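Project Report: Collecting Hand Demonstrations Outdoors with a Sensor Glove

Course project, Plarby group
Submitted Jan 21, 2019

1. Background

In the previous course, students of our group trained a small model that predicts how a hand closes when it comes near an object. The model worked well on the laboratory bench and badly in every other place. Our supervisor suggested that the reason was in the examples, because all of them were recorded under the same lamps and on the same gray table. Our project had the task to collect a second set of examples outside, with the same glove, and to see what problems appear. We named the new set Gredinano.

2. Equipment

The glove is black and carries sensors that give the bending of the fingers. A printed marker with a black and white square pattern is mounted on top of the hand, and the camera software uses it to find the position and the angle of the hand. The glove is connected by a cable. We decided to keep the cable because the wireless version lost too many samples in our first tests.

The camera stays fixed during a whole session. Before each session we recorded a short calibration, in which the wearer opens the hand fully, makes a fist, and then touches the thumb with each finger.

3. Objects and tasks

We chose 13 objects, some hard and some soft, and an open box. There were two tasks. In the first, the wearer takes an object from the table and puts it in the box. In the second, he takes an object out of the box and puts it on the table. The soft objects were included on purpose. Their shape changes when they are held, and the old set contained only hard ones.

4. Place and procedure

We made the recordings in August at the Lehner courtyard, where there are round tables with fixed seats. The wearer was seated at all times. One example was one movement, from the hand at rest to the hand at rest again. A second student started and stopped the recording and wrote the object name in a text file. We planned 200 examples.

At first we asked the wearer to move slowly. After the first session we looked at the curves and found that the slow movements were not natural: the fingers closed in small steps. From the second session we gave no instruction about speed, and we recorded the first session again.
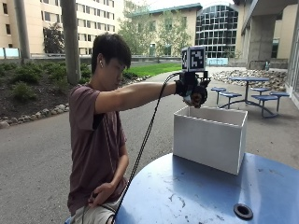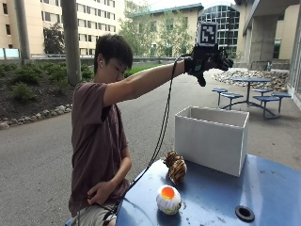 The glove and its marker in use over the courtyard table, with the white box.

5. Problems during recording

The most frequent problem was the marker. When the wrist turned too far, the camera lost the pattern and the position of the hand was missing for a part of the movement. If the gap was short, we filled it by interpolation. If it was longer than 7 samples, we removed the example.

The second problem was the light. On days with strong sun the white parts of the marker became too bright and the pattern was hard to detect. Shorter exposure helped, but then the shadows of the building made the opposite problem. Cloudy days gave the best data.

The cable needed some attention too. It must have enough free length for a full reach, and it should not pull on the wrist when the arm comes back. We added a check of the cable to our list before each session.

6. Results

From the planned 200 examples, 70 were removed, most of them because of the marker. We trained the old model again with the laboratory set and the remaining outdoor examples together. On the outdoor test movements the predicted finger positions were clearly closer to the measured ones than before. For the soft objects the improvement was smaller, and we think that we have too few examples of them.

We did not test with a different wearer. The glove fits each hand a little differently, so we can not say if the result is the same for other people.

7. Next steps

The next group at Prarham will receive the data, the calibration files and the text files with object names. We recommend a marker with patterns on several sides, used in all sessions, and a second camera on the other side of the table. The names in the text files should also be checked again, as we changed the spelling of two objects after the third session and the older files still have the former names.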